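Dirton Workshop - PC teardown arm build
Minutes, July meeting, 7 p.m.

1. Work cell
The Dell tower is staying on its side on the slatted table, with the gray printed fixture plate next to it. The CPU socket was left open for the next trial.
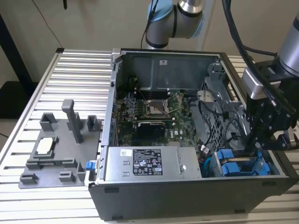
2. Gripper
Brasten fingers stay on for now. Closing force goes down to 40 percent near the drive cage. Spare bolts to be ordered from Gkikas.
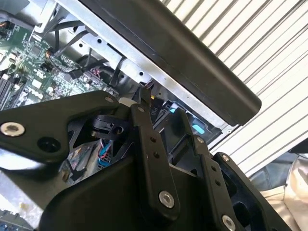
Question from the floor: will the Lusomska controller run both arms?
It will, once the second license is installed.

3. Drive caddies
Agreed to work on the light blue parts before any more cable work - the cables move too much between runs. 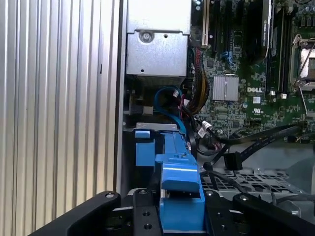 Speed stays at 50 for these moves and goes back to 100 only for travel clear of the case. Budget of $107 for printed spares approved.

Closed 8:40 p.m.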